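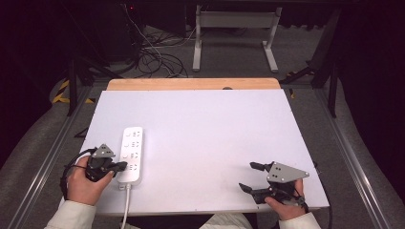 One customer wrote to us last July that she had spent two seasons with a harness that never sat right on her shoulders, and that she wished she had asked for a refit after the first weekend. We hear some version of that every month, and it is a large part of why Prenidetti exists.

We are a harness and container workshop for sport skydivers. We started at Oakley with two sewing machines and a cutting bench, doing repairs for jumpers at the local drop zone. Repairs are still most of the work: leg strap replacements, worn riser covers, pin protection flaps, closing loops, new elastic. We also resize harnesses, and we build a small number of complete containers each year under our own name, the Plirnel.

What we do

Inspection and repacking of reserves, by appointment. Please send the packing card with the rig.
Harness resizing, including main lift web changes where the manufacturer permits them.
Canopy patching and line replacement. We do not alter canopies.
Plirnel containers, made to measure. The current wait is 90 days from the date we receive your measurements and deposit.

How we work

Every job gets a number and a paper sheet that stays with the rig until it leaves the building. Job 3649 went out just before we closed for the holidays. Whoever does the stitching does not sign off the inspection – that is always a second rigger. If we find something you did not ask us to look at, we ring you before doing anything about it.

We keep 300 metres of the common webbing types in stock, so most strap repairs do not have to wait for a delivery. Unusual colours do.

Training

We run a packing course for licensed jumpers through Mivumell, our teaching arm. It takes two evenings and is held upstairs. Bring your own main if you have one.

Visiting

The workshop reopens on 10th January. You are welcome to drop off a rig without booking, but fittings need a slot, and please wear what you normally jump in. Parking is behind the building, through the second gate.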